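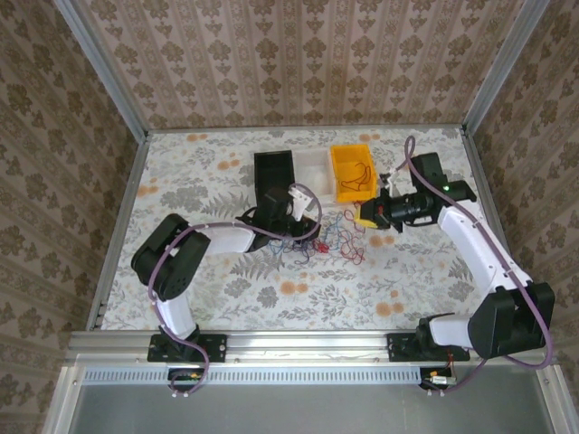 Wire Sorting Night Is Back at Skireck

If you have a drawer at home that looks like a bird's nest, you are our kind of person! The Skireck craft room is running its scrap wire sort again this November, and we can't wait to get our hands into the tangle.

Last time we got through 106 bundles of hookup wire, most of it donated from the old Zutum repair shop, and it went straight out to jewelry makers and the beginners' electronics bench. The method is as simple as ever: spread everything over a patterned cloth, line up the bins (we do love a yellow one), and start with whichever color is on top. Reds first is a popular choice. Blues and purples are trickier under evening light, so bring your reading glasses.

A few tips from the regulars. Work a loop open from the middle and don't pull on the ends. Keep short pieces, even the 2-inch ones, as they make lovely beads and flower stems. If a knot gets the better of you, pass it along the table and pick up another.

Places are limited to 10 a session, and tea is on us. Drop your own spare wire at the Ultdale desk beforehand, any color, any length, tangled is fine!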